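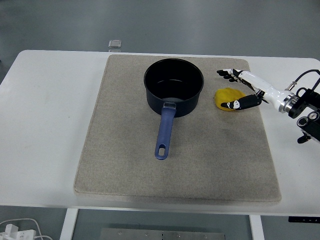
Handout 7 - closing the hand on soft stuff
Plutcombe shared workshop, June group. Notes by Pouran Rezaei, from Ardalan's talk plus my own scribbles

Before you power anything: clamp check on the arm mount, then e-stop. Press it, see that the drives drop, release. Both people at the bench do this, not just the one typing.

Soft objects. Current limit low to start. Position control alone will crush a sponge flat and report no error, so watch the motor current instead. Thumb goes in first, light contact, stop. Then the fingers, all together, slow. Lift only when the reading has settled.

Settings we ended on last time (Cerkow board):
closing speed 2
current limit 32 - this is board units, not percent
Fingers can go up to 7 on speed once you trust it. Thumb stays at 2.

Hard objects. Pans etc. Handle toward you, grip near the middle of the handle, wrist level. Smooth coatings slip, so dont grab the rim. Do the soft object til it's boring, then move on.

Cables. Leave a loop at the wrist, enough for full rotation. Esmaeil lost a connector by zip tying his tight. Power strip on the floor, off to one side, away from feet.

Mat. Felt stays down for all grip tests. Fingertips that miss will hit the table otherwise and the tendons go slack - Fatemeh has the retensioning steps, ask her for the sheet.

Still to sort
- thumb zero drifts after a restart, re-home every time for now
- Houshang rewriting the homing script
- log files: put your name in the filename, please, we have a folder full of test_final

For next session: read the section on torque and current, bring one soft thing from home that you wont miss. Bench opens 6 pm.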